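Week 5: Reading a ship's muster roll

Welcome back, everyone! This is the week I look forward to most, so forgive the length of these notes. Last week we finished with port registers, which tell you that a vessel came and went. Now we go aboard and meet the crew, or at least the version of the crew that a tired clerk got down on paper.

## What a muster roll is

A muster roll is a list of the people serving on a ship, drawn up so that somebody could be paid, fed or charged for them. Keep that purpose in your head the whole time you're reading. The clerk wanted to know who was owed wages and who had already had a coat out of the slop chest. He had no interest in family stories, and when one slips in (a birthplace, a note about a brother on the same vessel) it's a small gift!

We'll be working from the Patwary transcriptions, a set of more than 2,000 entries from merchant vessels in the coastal and colonial trades of the late eighteenth century. The originals are fragile, so please use the scans in the reading room unless you've booked time with the paper.

## The columns

Most rolls in the set follow the same order, though the spelling of the headings wanders all over the place:

- **Name.** Usually the clerk's spelling, by ear.
- **Quality.** The person's rank or job: mate, cook, boy, able seaman.
- **Whence.** Place of birth, or last residence, or last ship. Annoyingly, it can be any of the three.
- **Entry.** When they signed on.
- **Discharge.** When and how they left.
- **Stoppages.** Money taken out for clothing, tobacco, advances and medical care.

I love the stoppages column. Students skip it for the names, but you can follow a whole winter passage through it: mittens, then a second pair, then a blanket.
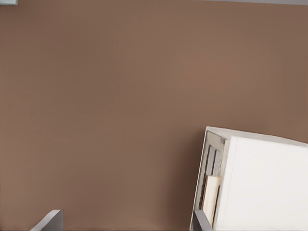
One of last year's group wrote in the course forum that the "whence" column had put them off completely, and asked why anyone would trust a heading that could mean three different things. They had spent an evening looking for a cook's baptism in a port where, as far as they could tell, he had only ever changed ships.

It's a fair complaint, and there is a way through. Look down the whole column before you settle on any one line. If every entry is a port, and several are the same port, you're probably looking at last ship or last residence. If you start seeing inland villages, you're more likely to have birthplaces. Clerks were fairly steady within one roll, so test the idea on each new one and write your decision in your notes.

## Our main example: the *Darow*

The *Darow* was a three-masted trader of 300 tons, and we have four of her rolls in a row, which is a treat. Over those four voyages 75 different names appear. Some come back every time. Others sign on once and are gone at the first harbour.

Three things to look for as you read:

1. The boys. Two of them turn up later with a new "quality" beside their names. Find them, and work out how long the change took.
2. The letter R in the discharge column. It stands for "run", meaning the sailor left without permission. Notice where the Rs cluster and what the stoppages were like for those men. Had they much pay left to lose?
3. Changes of hand. On the third roll the writing changes partway down, and so does the spelling of several names. Are they the same men? Argue it either way, but show me your evidence.

Be careful with "run". It was the master's word, entered to suit the master's accounts. A man could be sick ashore, pressed into another vessel or simply late back to a ship that sailed early, and still get his R. Whenever you can, check the entry against the port letters in the Hundidby collection. They don't cover every harbour, but where they do, they're wonderful.

## A note on silence

Rolls leave people out. Wives travelling with warrant officers, enslaved people working aboard, passengers helping with the pumps in bad weather: any of these might be on the ship and missing from the list. Sometimes the provisions give it away. If the food drawn doesn't match the number of mouths, start asking who else was eating.

## For the tutorial

- Read the first two *Darow* rolls in full, and skim the other two.
- Transcribe one page yourself before looking at the Patwary version. Keep the original spelling, and put your expansions in square brackets.
- Choose one sailor and write a paragraph on what the roll can and can't tell us about him.
- Optional, but great fun: item 512 in the Jallero catalogue is a sailmaker's account book with several of the same names in it.

Bring a pencil and your draft transcription, even if it's half question marks. Mine usually are on the first pass.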